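Chapter 6
Outbreak Investigation in Small Communities

Learning objectives

After reading this chapter you should be able to:
explain the difference between a case definition and a diagnosis
draw a simple epidemic curve from a line list
decide when a cluster of illness needs a field visit
describe what a county health office must record before it closes an investigation

6.1 A Thursday in Brindard

The first call came to the Brindard county health office at 8:15 on a Thursday morning in November. A school nurse reported that a number of children had gone home the day before with vomiting and cramps. By noon a clinic on the other side of town had called with a similar report, this time in adults.

Chunhua Long, the nurse on duty, did not yet know if the two reports were connected. She opened a line list, which is a table with one row for each sick person and one column for each fact about that person. Her columns were age, sex, home address, time of first symptom, symptoms, and meals eaten in the last two days. By the end of Friday the list had 37 rows.

A line list is plain work, and students often want to move past it to the statistics. Most errors in outbreak reports begin here. If the time of first symptom is written as a date only, the epidemic curve will be too coarse to read. If meals are asked about in different ways by different interviewers, the answers cannot be compared later.

6.2 Case definitions

A case definition is a rule for counting. It states who is included, in what place, over what period, and with what signs. It is written for the whole group and does not replace the judgment of the doctor treating one patient.

In Brindard the first definition was "vomiting or diarrhea in any resident or student, with onset on or after Tuesday." It was broad on purpose. Zhiqiang Jin, the county epidemiologist, narrowed it once laboratory results were back, and 2 people were removed from the list. Both had been ill before the period began. The change and the reason for it were written in the case file - a step that is easy to skip and hard to repair.

6.3 From cases to rates

A count of cases says little until it is set against the number of people who could have become ill. The school in Brindard had 400 students and staff. Of these, 226 had eaten the school lunch on Tuesday. The attack rate among those who ate the lunch can then be compared with the rate among those who did not. Section 6.5 gives the method, and the Skulov water study in Chapter 7 applies it to a larger town.

Note that a high attack rate in one group does not prove the source. People who eat together also share rooms, buses, and restrooms. Norovirus, for one, spreads by food and by hands and surfaces, and an investigator has to keep both routes open until the evidence separates them.
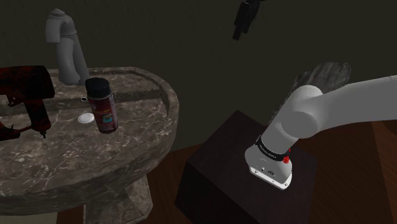
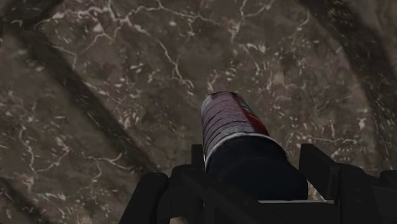
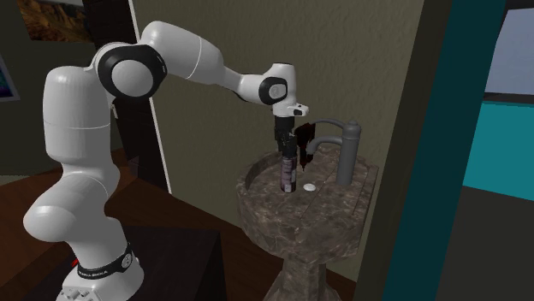
Figure 6.1. Computer-rendered views, each with brown veined marble.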